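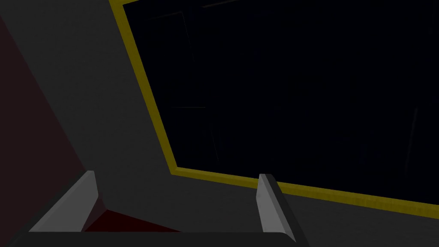

The cell model on the left-hand monitor, gripper open above the yellow rim.

Home Stories Archive Submit About

Birutė Hunt had the Chambi cell locked out by the time Sun-ja Wi came in with the job sheet. The key was in her shirt pocket. The sheet said the gripper was stopping short on the right, and under that somebody on nights had written "again" and underlined it.

"Have you run it in the model?" Sun-ja asked.

"It's running now."

They stood at the bench and watched. In the model everything was clean and plain-coloured, dark red and grey, with the yellow edging Mutlow had asked for so the operators could find the rim on the screen. The fingers were apart with nothing between them.

"It behaves in there," Birutė said. "Same program, same offsets. It's only the real one that sulks."

She pulled her stool up to the cell and took the cover off the gripper. The screws went into a jar lid. Purnanis had built the thing to be serviced by someone with smaller hands than hers, and she had written to tell them so, and they had sent her a calendar.

The right finger moved when she pushed it with her thumb. It should not have moved. She fetched the feeler gauges and Sun-ja held the lamp.

"That's the guide," Birutė said. "Who did the last grease?"

Sun-ja turned back through the log. The last entry was Oct 14, 2020, in blue pen, with initials neither of them could read. It gave the cycle count at 2000 and said the next service was due in 200 hours. After that there was a coffee ring and a blank page.

"Well," Sun-ja said.

"Well," said Birutė.
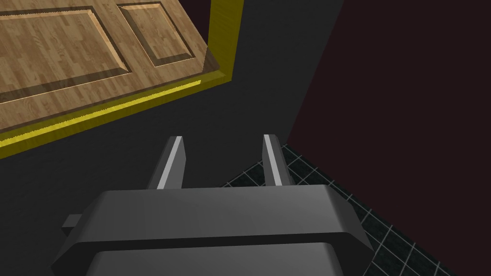

She wiped the old grease out with a rag over the end of a screwdriver. It came away grey and stiff. She had learned the work at Grurum, on packing machines, where the foreman made you lay every part on a towel in the order it came off. She still did it. The towel today was one of her daughter's, with a faded dolphin on it.

"Mutlow wants to know if he should cancel the afternoon run," Sun-ja said.

"Tell him to have his lunch."

"He's had his lunch."

"Then tell him to have mine."

Sun-ja went and made the call from the doorway. Her side of it was mostly yes and no. When she came back Birutė had the new guide in and was bringing the bolts up a little at a time, one side and then the other. Parameter 305 held the finger offset. Somebody had been winding it up to make up for the wear, a bit each week by the look of it, and the model had been given the same number.

"So the model's wrong as well," Sun-ja said.

"The model does what it's told. Put it back to 2."

Sun-ja typed it in and saved it under a new name, then thought about it and wrote the name in the log too. She dimmed the lights in the model - she liked it dark for checking the target, with less to look at - and sent the gripper back to the start.

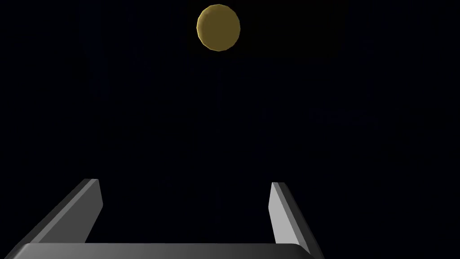 Picture: Chambi cell simulation / story archive

"Fingers look even to you?" she asked.

Birutė leaned over with her glasses pushed up. The yellow target sat out in the black beyond the fingertips. She looked for a good while.

"Close enough to try the real one," she said.

She put the cover back on and counted the screws out of the jar lid under her breath. Then she took the key out of her pocket, unlocked the cell and stood behind the line with her arms folded. Sun-ja pressed the button. The gripper opened, closed and opened again, and the right finger came in with the left.

"Again," said Birutė.

Sun-ja pressed it again. Out in the corridor Mutlow was asking someone whether they had heard anything yet. Birutė picked up the blue pen, turned past the coffee ring and started to write.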